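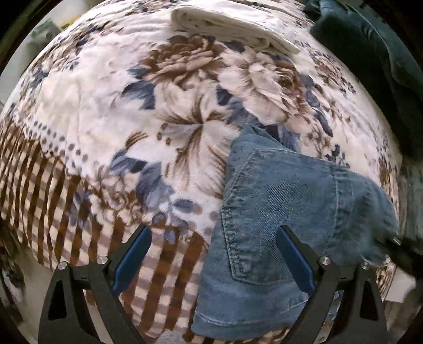

July 27, 2021
By Hazel Blackwood
14 shares | 200 comments

Vanby workshop puts out free plans for a hand-held gripper

We did it! Our little shared workshop is releasing the full plans for Gonus, the two-finger gripper we've been building on evenings and weekends since November. Anybody with a printer and a free bench can have a go.

Gonus is a hand tool for now. You hold it, you pick things up with it, and what we learn goes into the arm that Everett Strickland is building in his garage (it's big, it's loud, his neighbors are very kind). Clothes are what we care about most, and denim is the stuff we keep coming back to. It's thick at the seams, floppy everywhere else, and it bunches up wherever it likes.

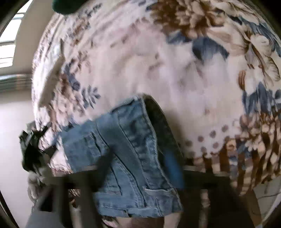 Gonus and a folded denim garment on a floral spread.

Natalia Carrillo drew the fingers and went through 14 versions, and I still have a soft spot for number six. "I wanted something you could fix at the kitchen table," she told me. "If a pad wears out, you swap it and carry on."

The plans and parts list are free. We're also putting together 100 kits for people who don't have a printer, and Edem Frimpong is taking names at the workshop desk. Come by and try one, we'd love the company!

Contact: Hazel Blackwood, Vanby workshop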